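Talk notes – play kitchens, Apr 23, 2025

Slot is 38 minutes with questions. Don't read the slides out.

**Slide 1 – title**
Say who we are: Kismont, toy library, one room, open since September. We have 300 members and 2,559 loans on the books. Kitchen sets go out more than anything else. Puzzles are second. Ask who in the room still has a play kitchen at home, wait for hands.

**Slide 2 – food first**
Most people start by buying the stove. I'd start with the food. A child can cook on a cardboard box if there is a carrot to put in the pan. Fruit and cake are easy to find, vegetables get skipped, and then every meal is a birthday party.

Choose shapes a two-year-old can name from across the room. Soft plastic wipes clean in a minute. Felt looks nice on the shelf but holds on to jam – we gave up on it by the second month.

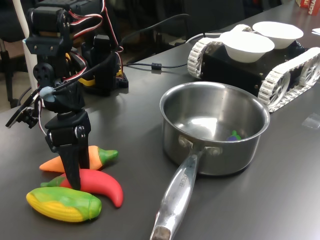
*Slide 3: Carrot, chili pepper and corn, with a steel saucepan.*

**Slide 3 – real pans**
Leave this one up for a while. The saucepan is stainless steel with a riveted handle. Point out the shiny inside, kids like looking into it. Toy pans tend to be too small for a whole carrot, and that annoys them more than you'd think.

Where to look: thrift stores, the back of your own cupboard. Check the rivets for wobble and the rim for dents. No glass lids. Heavy cast iron stays home.

Mention noise. Parents ask every time. A folded towel under the pan helps.

**Slide 4 – lending it out**
Our Urio bag holds one pan and the vegetables. Tape a list inside the flap. Almost 66 bags came back last season with something missing, usually the corn. We don't charge for it.

Trovow question will come up (the booking software) – keep it short, offer to talk after.

**Slide 5 – contact**
Leave up during questions. Flyers for the Tunilari swap day are by the door.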